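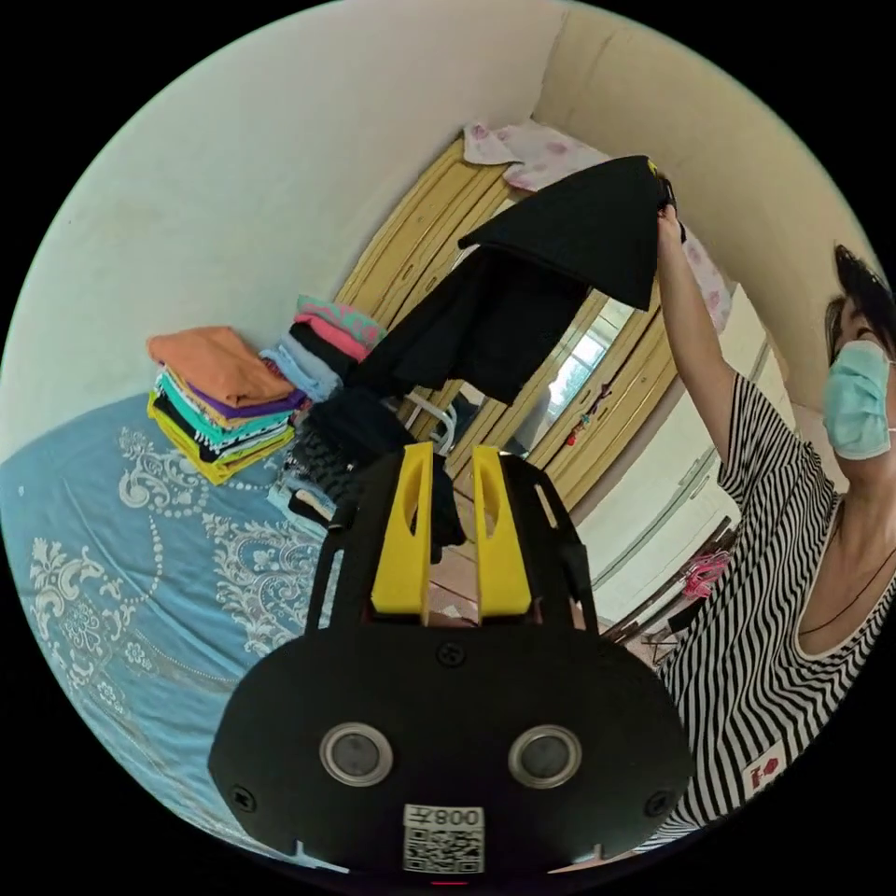
The glove did not let go. That's the whole incident report if you want it short, and the company's version was pretty much that short.

I've spent 10 years around garment handling, laundries mostly, and I want to say something about grippers and cloth before everyone moves on to the next thing. Leif Arnardóttir got two fingers bruised at the Brundgate laundry in November. Black polo, folding cell, Brimatine gripper. Leif saw a sleeve caught wrong, reached in, pulled. The machine read the tug as slip and squeezed harder. Which is what it was told to do!

Nobody's fault, said the review. Operator entered the zone. Well yes. Operators always enter the zone, a shirt goes crooked and your hand is there before your brain is. Anyone who's folded a basket at home knows it.

My gripe is with the slip rule. Fabric is not a box. It stretches, it bunches, it hides a finger in a fold and the sensor can't tell cotton from glove. And black fabric is the worst of it, no shadows for the lenses to work with, the folds all go to one dark lump. We logged 59 bad grips over 2,000 garments on the Cadis trial line and the dark colours were most of them. I sent that up the chain. Got a thumbs-up emoji.

So what would I do. Cap the force, for a start, and cap it low. A dropped shirt costs you nothing. Make a hard pull mean open, not close — yes you'll drop more, pick it up off the floor, wash it again. Put the release where the left hand can reach it, becuase the right one is the one that's stuck. And test with a person holding the other end of the garment, moving about, being annoying. Not a shirt pegged neatly to a jig.

Somebody quoted me 300 dollars a cell for the release button, as if that was an arguement against.

Leif's fingers are fine. Back on the line, different cell. Same rule still running in that one, last I heard — the update is "scheduled".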